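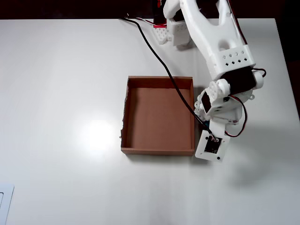 The people at Vörös told me, when I rang to check they were happy with the wording of this release, that they had waited three years for somebody to make a parcel they could open without scissors, and could I please put that first. So I have!

3 min read

CULTHORPE BOX MAKER DRASEMACH DROPS PLASTIC TAPE FROM ITS WHOLE RANGE

For immediate use, March

Hello from Culthorpe. I run Drasemach, a small box-making business on the old station road, and I'm writing this one myself as we don't have a press office (we have a kettle and a noticeboard). From this month, every box, tray and mailer we sell leaves the building without a scrap of plastic tape on it. All 132 lines in the catalogue, from the little seed-packet mailers right up to the big flat ones that picture framers buy, now close with folded tabs or with gummed paper.

I've wanted to do this for ages. When I started out I taped everything, partly out of nerves, and I used to lie awake thinking about bottoms falling out of boxes. Customers would ring up and say lovely box, shame about the tape, and I'd agree with them and then order more tape. The trouble is that our customers' customers were supposed to peel it all off before recycling, and I don't know about you, but I have stood over my own recycling bin on a wet evening and thought, oh, it'll be fine.

So what has changed? Mostly the folds. We've redrawn the tab on our standard mailer so that it tucks in behind the side wall and holds itself there, and we've moved the score line by a whisker so the board bends where you want it to. It took us 15 versions to get it right. Version six was very handsome and opened itself on the van. The heavier boxes still need something across the join, and for those we've gone over to gummed paper with a starch glue, the old-fashioned sort you wet with a sponge. It smells faintly of envelopes and I've grown very fond of it.

The board itself comes from Kunalwood, who have supplied us since the beginning and who were patient with me through the winter while I changed my mind about thickness. We've settled on a slightly heavier sheet for anything meant to carry more than 6 kilos. Below that it's the same brown board as before, unbleached and unprinted unless you ask us for a print.

Vörös, who make jams and pickles a couple of miles up the valley, have been our guinea pigs. They sent out 18 weeks' worth of orders in the new mailers, jars and all, and let us know every time something arrived in a state. There were breakages early on, I won't pretend otherwise, and most of those came down to a divider that was a touch too short. We made the divider longer. They've now moved all their gift boxes over, and have asked for a deeper one in time for the damson season.

A few things people have asked me already, so I may as well put them down here.

Prices are staying where they are on the small and medium mailers. The large boxes go up by roughly 4 per cent, which covers the heavier board and nothing else. If you're on a yearly agreement with us, your price holds until the agreement runs out.

You don't need any new kit. If you pack at a kitchen table you can carry on packing at a kitchen table — a sponge and a saucer of water will do for the gummed paper, although we do sell a dispenser if you get through a lot of it. Folding instructions are printed on a slip in every bundle, and I've tried to write them so that they make sense at the end of a long day. Fold the long sides first. If you fold the short sides first you'll get a perfectly nice box that won't shut.

Old stock is going cheap. There's a pallet and a half of the previous mailers on the shelves, the kind that do need tape, and we're selling them at cost from the Culthorpe trade counter while they last. They're sound boxes and I'd hate to pulp them. Please bring something to carry them in (yes, I know).

And trays! We've had so many people asking for plain open trays, for seedlings and bread rolls and sorting screws, that we're bringing them back as a regular line. They come flat in bundles of ten, and you can have them shallow or deep. The shallow square one has been the favourite among our regulars so far, and I use one at home for post I haven't answered.

We're opening the workshop for a morning later in the spring so that anyone who buys from us, or is thinking about it, can come and fold a few things and tell us what they think. There'll be tea from ten o'clock and Vörös are bringing jam. Parking is tight, so do come on foot or on the bus if you can — the stop is opposite our gate.

Samples are free to shops and makers within the county, and for the cost of postage to everyone else. Let us know what you're packing and how heavy it is, and we'll pick out two or three sizes to try.

ENDS

Notes for editors

Drasemach makes cardboard boxes, trays and mailers for small producers and shops, all of it cut and creased in Culthorpe. Board is supplied by Kunalwood. The tape-free range is available now from the trade counter and by post. I'm happy to talk to local papers and trade magazines, and mornings are best, before the creasing machine gets going and I can't hear the phone.

Contact us | © Drasemach, Culthorpe. All rights reserved | Back to top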